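Producing the Unabridged Edition: Nigel Birkett on Long-Form Audio

Nigel Birkett has edited nonfiction audiobooks for Donder Audio since the company had one booth. His latest project, the unabridged recording of the family history "The Peladden Ledger," was released to libraries in November. We spoke by phone about how a heavily footnoted book becomes a listening file.

The print edition has nearly 500 pages of narrative and a long section of notes. Birkett said the first decision is what "unabridged" covers. "The contract says the full text. It does not say whether the notes are text. We read a note aloud only if the sentence above it fails without it."

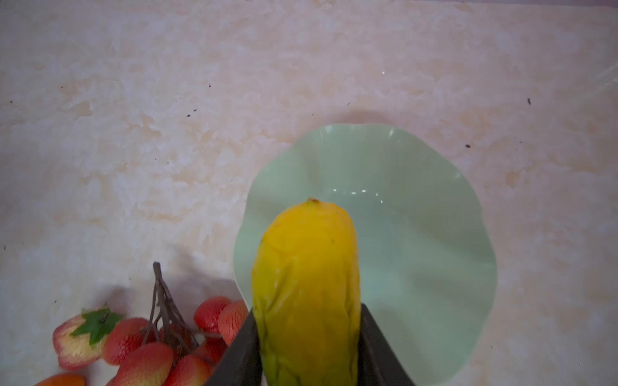 Pronunciation takes up most of the preparation. Birkett builds a list of every proper name before the narrator sees a script, with a source for each entry. The Peladden book produced 3000 entries, including place names that changed spelling between chapters. He sorts them by how often they occur and leaves the one-time names for last. In the audio he treats stray mouth clicks the way he would treat the few dark specks on that pale marble counter: on a plain background they are all the ear goes to, so they come out first. Under a busy passage he leaves them alone.

"Geltimow was the problem," he said. "It is a family name and a town, and the two are stressed differently. We recorded both and marked each use in the script."

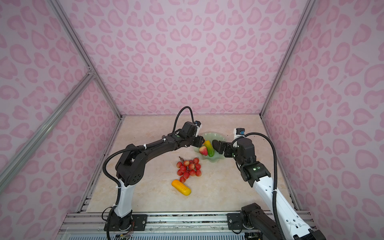 According to Dehghan, the stress marks slowed the first two chapters and saved time in every chapter after that. The script used a bold vowel for the town and plain type for the family. Pickups for the whole book fit into one afternoon session.

Birkett prefers to record in order, even when the schedule would allow otherwise. A voice changes over several weeks, he said, and listeners accept the change if it moves in one direction.
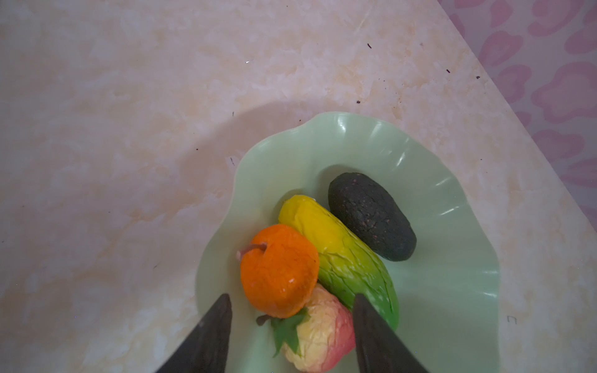 He also keeps the session length fixed. Each one stops after 5 chapters or at four o'clock, whichever comes first. "Past that point the error rate goes up and the edit costs more than the booth."

Library copies are split into parts at chapter breaks. Birkett checks every break by listening to the last minute of one part and the first minute of the next. Room tone is matched across the join, and the chapter title is always read again if a part opens in the middle of a section.
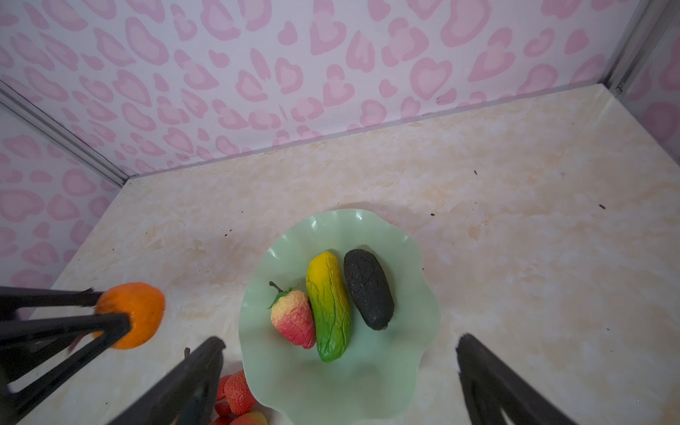 Charts, letters and the family tree

The print book opens with a family tree. Birkett did not have it read. It is supplied as a PDF with the download, and the narrator gives a short spoken reminder of each person's parents at first mention, using wording the author approved. Letters are read in the narrator's own voice, with the date before the salutation.

"People ask for accents," he said. "I say no to that at the first meeting."

His next title is a publishing history with 2000 quotations, and the name list is already open.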